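Stisis Garment Handling: Equipment and Budget Notes

Last updated 3 June 2019

This folder holds the planning sheets for the Stisis project, which covers picking up and folding clothes in ordinary bedrooms. It is meant for anyone who has to order hardware or sign off on an order.

Contents

budget.csv: one row per item, with supplier, unit price and delivery time
quotes/: supplier quotes as received
spares.csv: parts we keep on the shelf
plan.txt: what gets bought in which order

Budget

Hand-held grippers, 3 units: 3,000
Mounts, cables and storage: 1,000
Spare fingers, pads and pins: 1,675

All amounts are in dollars before tax. Shipping is on a separate row in budget.csv. Garments and bedding come out of the general supplies account and are not listed.

Suppliers

Grippers are quoted by Asine and by Tveit. Asine is cheaper per unit but sells the finger pads only in full sets. Tveit sells them singly. Stistley quoted for mounts and storage only.

Choosing pads

Buy for the heaviest fabric you plan to handle. Thin shirts are easy to budget for. Chunky knits need a wider opening and a pad with some texture, so ask for the jaw opening in writing before ordering.
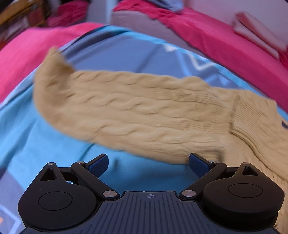 Order spare pads together with the grippers. The second delivery charge on a small order can cost more than the pads do.

Known gaps

No price yet for replacement housings.
The Tveit quote runs out in December and has to be renewed before the next order.
Delivery times in budget.csv are the suppliers' own and have not been checked.

Changes

Send corrections as an edit to budget.csv with the quote attached. Do not overwrite old prices; add a new row.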